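Home | Courses | Lab Calendar | Safety Forms | Contact

Arm cell pre-run safety check, student projects
Samden Lab, bench 2
Walkthrough done Sep 1, 2020, before first powered session of term. Form is the March version, comments typed in after each line. OK / FIX / N/A as usual.

Section A – Before power

A1. Emergency stop reachable from operator position. OK
Tested with arm off and again at idle. Button latches, needs the twist to come back out. Team Hesulness had been standing on the wrong side of the bench for their dry runs – operator stands at the keyboard side, always. Tell them again.

A2. Floor tape in place, walkway clear. FIX
Tape lifting at the corner by the door. Backpacks inside the line, moved them. Hooks are on the wall for a reason people.

A3. Mounting bolts. OK
Went over every bolt in the base plate with the torque wrench. No movement. Not every hole in the plate takes a bolt so don't go filling the empty ones with whatever is in the drawer.

A4. Cable condition and routing. FIX
No cuts, no pinched spots. Too much slack though. Loops sit right beside the arm and hang down to the base, want them tied back so the lower joint can't drag them. Velcro only, no zip ties, last set got pulled so tight we had to cut it next to the jacket.

A5. Connector at base seated. OK
Hand tight plus a wiggle.

Section B – Work surface

B1. Slots in table free of loose hardware. OK
Found one M5 washer in a slot, binned it. Run a finger down them, you won't see small stuff against the shine.

B2. Slab secure. FIX
Wiping project (Team Qian) has their polished slab down flat on the rails. Heavy, doesn't creep when pushed by hand, but I want stops on both long sides before any contact motion. Two people to lift it. Closed shoes. No sliding it along the rails either, edge will chip.

B3. Glare / sensing. Comment only
Slab is very glossy and throws the light straight back. Team Qian's vision code lost the target 11 times in one afternoon session according to their log. Not a safety fail by itself but the arm must stop on lost target, not carry on to the last known pose. They say it does. Show me.

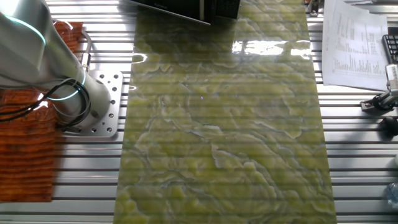 B4. Clearance between base and slab. OK with note
Base is close to the slab edge. Fine for reach, bad for fingers. Nobody resets the workpiece with drives enabled, doesn't matter how slow the speed is set. Pinch point label ordered, until it comes use the yellow tape.

B5. Drinks, food, loose items off the bench. FIX
Bottle on the table at the right hand side. Goes on the shelf. Same for printouts – if you need the numbers next to you, use the clip board, paper on the table will end up in the workspace sooner or later.

B6. Clamps and fixtures at the edge tight. OK
Knobs done up. Recheck after any change of setup, not just at start of day.

Section C – Power on

C1. Status lights as expected. OK
Check the rings before anyone steps over the tape. If the color isn't the one on the wall card, stop and ask.

C2. Speed limit set for student mode. OK
Limit is in the config file, line 843. Do not edit. Team Bakeck had a local copy with the limit commented out, "just for simulation". Deleted it. Local copies are not allowed on the bench machine, this was in the intro lecture.

C3. Software workspace limits. FIX
Limits still set for the old fixture so they stop short of the slab on one side and run past it on the other. Needs redoing with the slab in place, then jog to all four corners at low speed with a hand on the stop.

C4. Protective stop on contact. OK
Pushed foam block into the path three times, stopped each time. Repeat after the payload changes.

C5. Operator plus one spotter present. OK today
Spotter is not allowed to be on thier phone. Spotter has the stop, operator has the keyboard.

Section D – Paperwork

D1. Run log signed, every session. FIX
13 sessions on the calendar for the summer, a good few missing from the log. If it isn't in the log the hours don't count toward the project grade.

D2. Risk sheet per team. Hesulness OK, Qian OK, Bakeck missing.

D3. Hour counter under 2000, service not due. OK

Result: conditional pass. No contact motion on the slab until B2 and C3 are closed. Free air moves at student speed are fine in the mean time. Bakeck no bench time until D2 is in.

Recheck A2, A4, B5 at next session, takes five minutes. Send fixes by email, don't write them on the whitebord.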